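Flido Household Forum > Storage and moving

How do I stop boxes going damp in a rented garage?
Posted by trunar_tenant, November 17, 2019

I've taken a garage in Crabtree for the winter while we're between houses. It has a concrete floor, an up-and-over door and no heating. I've put 24 cardboard boxes in there, mostly books, bedding and kitchen stuff. After a fortnight the bottom ones feel soft at the corners. We won't be moving until April. Is it worth buying a dehumidifier? The one I've looked at is £129 and there's only one socket.

mossbank

Get them off the floor first. Concrete draws up moisture and cardboard soaks it in. Pallets are fine, and you can often get them free if you ask at a builders' yard. Leave a gap of a hand's width between the boxes and the outside wall so that air can get round.

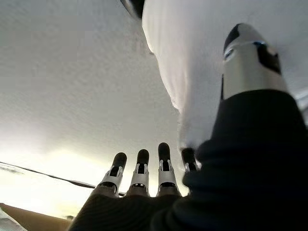

Books and bedding should come out of cardboard altogether. Use plastic crates with clip lids, and make sure everything is dry before you close them. I kept bedding in a garage in Wullia for two winters that way and it came out fine. I wouldn't buy the dehumidifier yet. Many of the cheaper ones do very little below 5 degrees, so check the manual for the working range.

penny_h

Just take the bedding to a relative's.

oldgate25

Agree about the pallets. Also look at the strip along the bottom of the door. Mine had perished and rain was blowing straight in. A new rubber one cost me £25 and took up to an hour to fit, including sweeping the floor so the glue would hold.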